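Atumska Table Surfaces - White Ground Gallery
Posted by Angus Bright, 21/04/2020
Filed under: Surfaces, Shadow, Brunton room

This gallery covers the white ground on the long table in the Brunton room. The gray ground and the cork ground have their own pages. Notes on laying and lighting come first, in the order the work is done, and the gallery follows.

Table
The top is 80 cm deep and a little out of level toward the window side. Shimming the two window legs fixed most of it. Small round items such as beads and bearings can still drift, so set them on a dab of putty if they need to stay put. The old varnish was sanded back in March and the top sealed with a flat white primer, so that any gap in the cover reads as white and not as brown.

Cover material
Two covers are in use. The first is a heavy matte paper, 300 gsm, bought on the roll from Plestbridge and cut to length. The second is a plain white cotton, washed twice before its first use to get the size out of it. Paper gives a flatter tone and shows every dent. Cotton hides dents but picks up lint, and it moves when something is dragged across it. Giang Vi prefers the cotton for anything heavier than a mug. I use paper for nearly everything.

Both covers are cut to 106 cm on the short side. That leaves enough overhang to clamp at the front and back edges. Clamp the back first, smooth toward you with the side of the hand, then clamp the front. Pulling from the corners puts a diagonal ripple through the middle that takes a day under weight to come out.

Paper from the outer turns of the roll lies down in an hour or so. The inner turns are tighter and need to be rolled backward around a tube overnight. Do not iron it. Manaia Pirihi tried a cool iron through a tea towel and the coating went shiny in a patch the size of the iron.

Light
Daylight from the left, through the blind, with one lamp bounced off the ceiling. The lamp is a Trakulus panel on its middle setting. With the blind fully open the window side goes to pure white and all texture is lost. With the blind closed the lamp does all the work and shadows pool under anything that stands up off the surface. Half closed is the usual position.

The slats of the blind throw soft bands across the table in the late afternoon. They can be removed with a piece of tracing paper taped over the glass. I leave them in most of the time - they show which way the surface slopes.

White balance
Set from the gray card, flat on the cover, at the start of each session. The far side of the cover tends toward blue when the sky is clear. Correcting for it makes the near side yellow. We correct for the near side and let the far side go where it likes.

Shadows
A thing held a short distance above the cover gives a wide, blurred shadow. The same thing resting on it gives a narrow dark line at the contact edge. Where both occur together the blurred one is easy to mistake for a stain, and Osaze Omoregie has wiped at more than one of them. Move the lamp before reaching for the cloth.

Cleaning
Paper: soft brush only, then a clean eraser for pencil and rubber marks. Cotton: lint roller, then a wash at the end of the week. Crumbs of old tape adhesive come off paper if chilled with a freezer pack and lifted with a card. Replace the paper when marks start turning up in the working area, or after 5 sessions, whichever comes first. Offcuts go in the flat drawer for wrapping.

Gallery
White ground, Brunton room
Surface tone runs from light gray to near white.

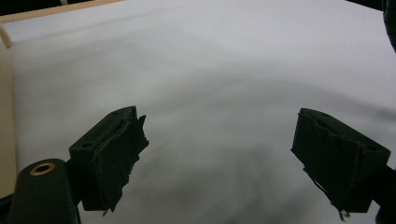
The next cover change will be to a slightly warmer paper from the same roll stock. Glenys Waaka has the sample sheets, filed by weight in the second flat drawer.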